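I got lost twice on the way to the Seltness robotics club, which meets down a hallway behind the wood shop at the community college. By the time I found the right door it was past six and everyone had already eaten. "You missed the pizza," the club president told me, and then, very kindly, gave me her own chair.

She's a second-year student who came in planning to study accounting (she still might, she says) and ended up running a club with 29 members and one big project. They call it Grivby. It's a snack counter run by a pair of robot arms, and in February they're taking it to the student showcase over in Rarnley. You ask for something, the arms find it, and it ends up on a tray in front of you. That's the dream, anyway!

I asked why snacks. I figured there'd be some grand answer about the future of retail.

"We were hungry," she said. "We'd been stacking blocks for a whole semester and I think we all hated blocks by then. Somebody put a bag of chips on the table and said, okay, pick that up. And it couldn't. It was awful at it. We were so happy."

Chips, I learned, are mean. A block is always the same block, but a bag slides around and folds over and crackles, and if the gripper closes too hard you're serving crumbs. Bottles are easier once you've got the height right. Candy bars are somewhere in between, depending on how they've landed.
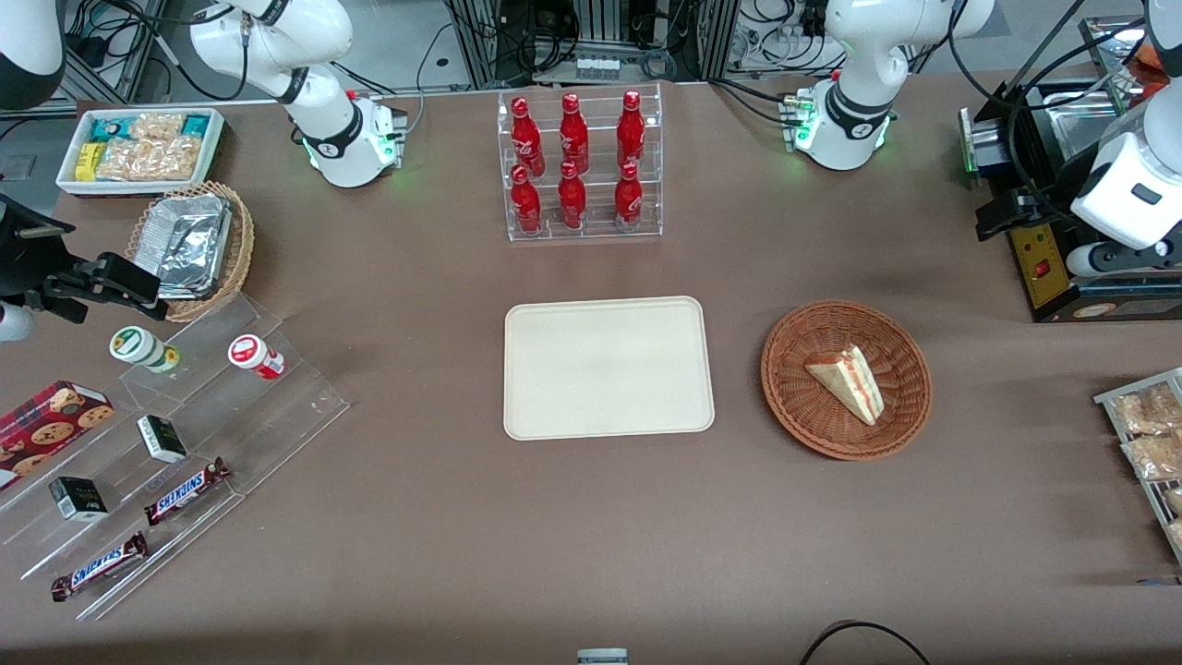 The way they teach it is by doing the job themselves, over and over, driving the arms by hand while the computer records every move. One good run from start to finish is called a demo. Their goal is 1,785 of them before the showcase, and on the night I visited they had just gone past 1,000. There had been cheering, apparently, and that was what the pizza was for.

"People think it's going to be all coding," she said. "Then they join and I hand them the controls and say, pass me a cookie, now do that again until nine o'clock." Do they quit? "Some do. The ones who stay get really weird about it. We've got people who can tell you who drove a demo just from watching the arms move."

I wanted to know what hers looks like. "Jerky," she said. "I'm impatient. They've asked me to stick to drinks."

She let me have a try, and I'd love to report that I was a natural. I was not. My left hand kept wandering off while I was concentrating on my right, and it took me ages just to get lined up over a tray. The member coaching me was very polite and said most people do that. They did not save my run.

Money comes up a lot in a club like this, so I asked. They won an Ackermann grant last year, after being turned down the year before, and she rewrote the application herself over winter break. "The first one was all big words," she said. "The second one I just said what we wanted to buy and what we'd do with it. It was way shorter." The college covers the room and the electricity. Members bring the groceries, and there's a sign-up sheet that gets pretty heated when it's time to restock.

The showcase slot is 36 minutes long, setup included, and that part worries her more than the arms do. They've been rehearsing the unpacking with a timer. Their best try so far still ran over, and there's an ongoing argument about whether the shelves can travel already filled. She's against it. She has ridden in that van.

And cake? I'd heard cake was on the menu. She put her head down on the table for a second.

"Cake is its own thing," she said. "Ask me about cake in the spring."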